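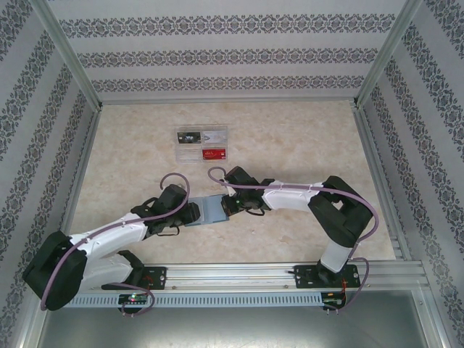

Card holder, compartment box, marble-patterned top. Three cards still to be dealt with.

May
By Roos Hendriks

I have been carrying too many cards. This came to a head at the till in the garden centre, when I tried to pay for a bag of compost with my library membership and then, having apologised, with a loyalty card for a sandwich shop that shut before we moved to Flurnell. The woman serving was very kind. The man behind me with the hanging basket was less so.

So I went home and emptied the lot. Purse, coat pockets, the bowl by the door, the little slot in the car where parking tickets go to fade. I had expected a small heap. It was enough to play a full evening of rummy with, provided nobody minded the queen of hearts being a swimming pass.

My brother-in-law, Hubert Wróbel, takes the view that all of this belongs on a telephone now. Hubert's telephone ran out of battery at Sororton station last winter and he had to ring me from a chip shop, so I listen to his advice with great courtesy. I like a card. It doesn't need charging and it has never asked me to update it.

What I wanted was a system, and for once I was determined not to buy nine things before starting. You'll remember the spice rack. I allowed myself two: a clear plastic box with compartments, where cards can wait their turn, and a thin folding holder in a sort of blue-gray (blue-grey, sorry, I've been reading the packet) for the ones that earn a place. It opens like a very small book with no plot. If a card goes in the holder it goes out of the house with me. If it stays in the box it lives in the drawer, and after a decent interval we discuss its future.

The rule was simple and I broke it within minutes. Is a dentist's appointment card a card? It's card. But it's for one appointment, which I have already missed. I put it in the box, took it out, put it in the holder, felt ridiculous and finally wrote the shopping list on the back.

Then there is the physical side of the business. A new holder doesn't want to lie flat. You need a hand on either side just to persuade it to stay open, at which point you have run out of hands and the card is still sitting in the box looking at you. I tried the salt cellar as a weight. The salt cellar left a ring of salt in one of the sleeves. I tried bending the covers right back against the fold, as my old teacher told us never to do to a library book, and that did help a bit, though I felt her disapproval across the decades.

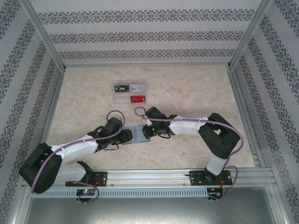

Getting the things in

Sleeves are made by people who have measured a card very exactly and allowed nothing for hope. The first goes in stiffly. You get a corner started, the other corner catches, and the whole card bows like a butler. My method, such as it is: pinch the sleeve at the edges so that the mouth gapes a little, start both corners together, and push from the middle of the short side with your thumb. Don't blow into it. I blew into it, and spent a while afterwards polishing.

Sideways or upright is the other great question. I had pictured them all facing the same way, so I could flick through like somebody in a film about bankers. The holder has its own ideas, and anything with lettering across it ends up on its side, so you read your own possessions with your head tilted. I've decided that this is good for the neck.
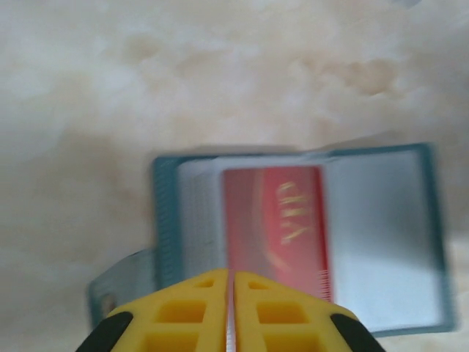

And then the order they go in, which I thought would take a moment and took most of the evening. Alphabetical was no use, as half of them don't admit to a name. By colour looked lovely and meant that the bank card sat beside the one for the carpet warehouse. In the end I went by shame. Things I need in front of a queue are at the front. Things I would rather the queue didn't see are at the back, including a gold-effect membership for the Ryu noodle bar, which entitles me to a free bowl after seven visits and has four stamps on it, two of them from the same lunch.

Kacper Domański next door has asked if I'll do his. I've seen his wallet. It has to be taken out before he can sit down. I said I'd think about it.

The spice rack, for anyone asking, is still in the garage.

Last updated: May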